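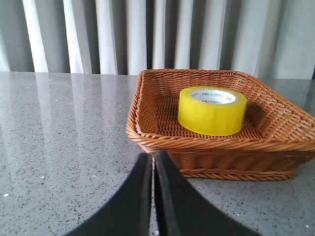
Plarneo basket picking: frequently asked questions

What is Plarneo?
Plarneo is a method for teaching a robot arm to pick one named item out of a woven basket. The policy works from the wrist camera alone. The first version was written up in 2019.

How much training data did you use?
The training set has 1666 demonstrations. Another 302 were held back for testing, and no layout appears in both sets.

Why woven baskets?
The weave produces repeating edges that older grasp detectors mistook for object outlines. Sloped walls also limit how far the fingers can open near the sides.
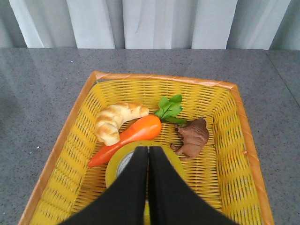 Clutter is the harder case. When items overlap, the policy has to choose an approach that leaves the neighbors where they are. We score a pick as clean only if the target comes out and nothing else leaves the basket.

Which baselines did you compare against?
Two, Vamham and Ghoneim. Both were retrained on our data with their published settings. Each method was run with 3 random seeds, and we report the mean.
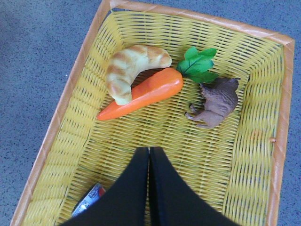

What happens when the gripper hides the target?
The policy keeps a short memory of earlier wrist views and uses it for the last part of the approach. Turning the memory off lowered the clean pick rate, mostly on flat items.

Can I use a different gripper?
Any two-finger gripper should work, but you will need to redo the camera calibration and collect new demonstrations. We have not tested suction.

Where is the code?
Training code and weights are in the Gemer repository. The raw video will be added in January.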